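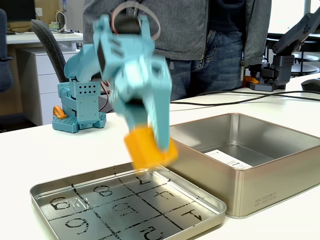
Chapter 3
A Place to Put It

Shared 3,273 times

If you have ever opened a kitchen drawer looking for the scissors and found batteries, birthday candles and a key to a house you moved out of long ago, then you already know a good deal of what this chapter has to teach. Storage is a humble subject, and I have loved it ever since my first summer job in the back room of Blackwood, a hardware store with narrow aisles and (I say this fondly) no system whatsoever.

In Chapter 2 we looked at how goods arrive: the delivery, the paperwork, the signature at the door. Now we follow them inside. Somebody has to decide where each thing will live, and that decision will be felt every working day by people who may never meet the person who made it. Put the heavy paint on the top shelf and you'll hear about it by lunch!

We will spend most of our time with two stockrooms. The first belongs to Cirkis, a small supplier of buttons and buckles that keeps 3,000 different items in open trays, arranged by size and then by color. The second belongs to Pulleck, where every item goes wherever there happens to be a gap and a written list keeps track of it all. You may feel sure already which one you'd rather work in. I did too – and then I spent a July morning at Pulleck watching Nhi Đoàn fill orders from that list without once walking back the way she had come. 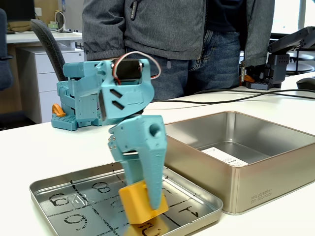

Figure 3.2 A block at a tilt, just over a shallow metal lid.

Before we visit either one, it helps to have a few everyday words in hand. A location is any spot that can be named, so a shelf is a location but "over by the window" is not, however often people say it. A fixed location belongs to one kind of item, full or empty. An open location takes whatever comes next. Most real stockrooms mix the two, and we'll see at Fakov, late in the chapter, what happens when the mix grows up by accident and the labels are older than the shelves.

Warm-up
Choose one drawer or cupboard at home. Write down what is in it, then ask someone you live with to do the same from memory, and bring both lists to class. Keep them, as we will need them again in Section 3.

Comments (2)

Edgars Siliņa: My students argued over the drawer exercise for most of the period. Could the Fakov floor plan be printed larger? The aisle letters are hard to read.

buttonjar: I'm with Pulleck, but only if the list is kept up.

Last updated in July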